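Family Camp-Out Returns to Bisby Farm in May

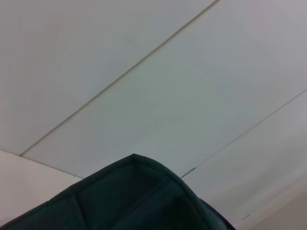

Green fabric against pale panels.

The Wernside Family Camp-Out is back at Bisby Farm this May, and there is more packed into the weekend than ever! Families can pitch a tent in the lower meadow, ride the hay wagon up to the orchard, and stay up late for the bonfire sing-along, which had kids and grandparents belting out the same songs last year until the coals went dark.

New this time is a lantern walk down to Clollotska Creek on the first evening. Children can make their lanterns in the big barn beforehand, with all the paper and glue supplied. Bring a flashlight for the walk back, and boots if it has been raining, as the path by the footbridge gets muddy.

Olivares Bakery is bringing its wood-fired oven again, so breakfast is taken care of both mornings (the cinnamon rolls went fast last year, so come hungry and come early). There will be a vegetarian chili on the first night and a potluck table on the second.

A family campsite costs $18 a night and covers everyone in your group. Children under 2 don't need a wristband for the wagon rides. Day visitors are very welcome too, and can come and go until the gate closes at 9 p.m.

Over half of the campsites are already taken, so sign up soon if you want a spot near the orchard. Booking closes on Tuesday of camp-out week. Dogs on leashes are fine in the meadow but have to stay out of the barn, where the farm's new lambs will be meeting visitors all weekend long.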